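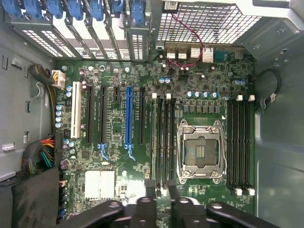
Sumaiya Haque replied:
I'd question the cycle figure they gave at the Haltley open day. 400 boards a month is fine on paper, but the demo cell was only doing memory and the operator did every cable by hand.

tarn_ridge wrote:
The 400 was for the whole line, both shifts. The cell on show was the training one. They said so at the start of the 2 pm tour, before most people had their headsets on.

Sumaiya Haque replied:
Then they should put it on the handout. Mine says "per cell".

ohmslaw_dan wrote:
Mine too. Page 2, under the Bralthorpe logo.

I was more interested in the approach. Eight memory slots on that board, four each side of the socket, and the gripper has to come down between the case walls to reach any of them. I asked about clearance and was told 8 mm per side at the fingers. That's tight for a tower that nobody has fixtured properly.

kestrel44 wrote:
It was fixtured. Two toggle clamps and a locating pin at the back. What it didn't have was any compensation for the case being out of square, and used towers are always out of square.

Open socket during a demo is a bad habit, by the way. One dropped screw on those contacts and the board is scrap. Fit a cover.

ohmslaw_dan wrote:
Agreed on the cover. I don't agree on compensation. The wrist camera finds the slots before each move, so the case can be off by a degree or two and it shouldn't matter.

kestrel44 wrote:
Finding the slot is position. I'm talking about insertion angle. Ask them what the force limit is set to and how often it trips.

tarn_ridge wrote:
I did ask. 30 newtons on the latches, more on the modules, no figure given for the modules. Trip rate was "low".

Sumaiya Haque replied:
Low out of what? Huslow published theirs after nearly 1,000 insertions, with the failures listed by type. I'd want the same before I recommended this to anyone.

tarn_ridge wrote:
Fair. Hutchins is hosting the next one in December and it's the same demo team. I'll send the question in ahead of time – module force limit, trips per hundred, and whether the cases were new or used. Post here if you want anything added.

kestrel44 wrote:
Add cable routing. If a person still has to tie back the loom first, that time belongs in the cycle.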